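Guides News Opinion Newsletter Contact

World Affairs > How-To > Reading the Summit Coverage

How to read a summit communiqué without falling asleep

I've been reading these things for fun (yes, fun) since college, and friends keep asking me how I get anything out of them. So let me walk you through how I do it, start to finish, with a cup of coffee and a pen.

First, find the actual text. News stories quote two sentences, usually the same two, and skip the rest. The host government almost always posts the full statement, and the other side often posts its own version. Get both! Put them side by side on your screen, or print them out if you're like me and can't think without paper.

Read the first paragraph fast. It's mostly thank-yous and weather. What you want there is the adjective in front of "talks." "Warm" means they got along. "Constructive" means they got along well enough. "Frank" means somebody raised their voice, and "frank and open" means somebody else raised theirs back.

Now go through with your pen and circle the verbs. This is the part that takes practice. "Agreed" is strong. "Welcomed" is polite. "Noted" is what you write when the other side insisted on a sentence and you couldn't get it deleted. My friend Loubna Shehata taught me to watch for "took note with interest," and I've never been able to unsee it. When a statement goes from "agreed" to "noted" in the space of a page, you've found where the trouble is.

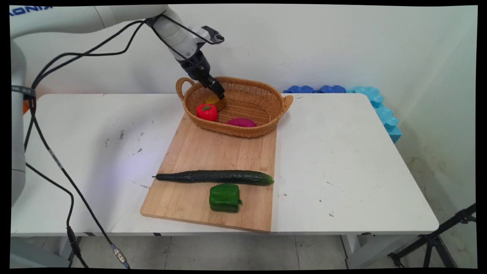 Once you have your verbs, compare the two versions line by line. A sentence that shows up in one and is missing from the other is worth more than all the handshakes. Maybe one side says they discussed sanctions and the other side only mentions energy and student exchanges. Write that down in the margin. You don't have to know what it means yet.

Next, dig up the statement from the last time these same people met. I keep mine in a folder, but a search will do. Look for phrases that got dropped. Diplomats copy and paste like the rest of us, so when "unwavering support" turns into "continued support," a person sat in a room and changed it on purpose.

Then, and only then, read the commentary. I know it's tempting to start there. If I read a columnist first, I go hunting for whatever the columnist told me to find, and I miss the boring line on page 2 where the real news was hiding.

A few things that trip people up:

Translations. If one version is translated, don't hang a whole theory on a single word. Rachid Zerouali, who reads three languages better than I read one, has talked me down from several of those.

Length. A long statement can mean lots of agreement or a big argument padded with fish quotas. If it runs past 1000 words, I skip to the section on security and work backward.

The press conference. Watch it after you've marked up the text. Leaders go off script, and it's much easier to catch when you know what the script said.

Try it on an old one from May or whenever the last big meeting was, so you can check your guesses against what came next. My first few were terrible. I was sure a trade deal was coming and they didn't speak again until the following spring.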